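Print this page
E-mail this page

Clastex 35 festival screen
Posted in November by the Feltbridge hire desk

The Clastex 35 is a folding-frame projection screen for film festivals, touring programmes and one-off screenings in halls that have no screen of their own. It is sold by Feltbridge and can also be hired by the week.

The frame is aluminium and comes apart into short lengths that fit in the two wheeled cases supplied. Two people can put it up in 35 minutes. The surface is matt white with a black border and attaches to the frame with press studs. A rear-projection surface is available separately and fits the same frame.
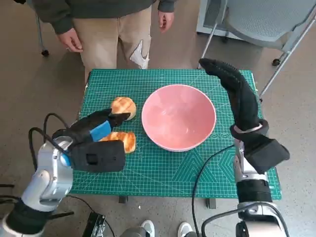
Legs adjust in steps, so the bottom edge can be raised for rooms with flat seating. For audiences of more than 351 we suggest the larger model – the picture will look small from the back rows. The screen is for indoor use only.

Weight in cases is 44 kg. Speakers can stand behind the screen if you order the perforated surface, but please say so when booking, as we keep only 2 of these for hire.

The Raretti drape kit covers the legs and sides and is worth having where the stage lights stay on between films. Koyama projector stands are listed on a separate page.

Marks on the surface should be wiped with a soft damp cloth. Do not use solvents, and do not fold the surface while it is damp. Replacement studs, feet and locking pins are kept in stock and can be ordered from the spares list.

Hire bookings for the spring festival season open in November. Collection is from the Feltbridge counter before 4 pm.

Print this page
E-mail this page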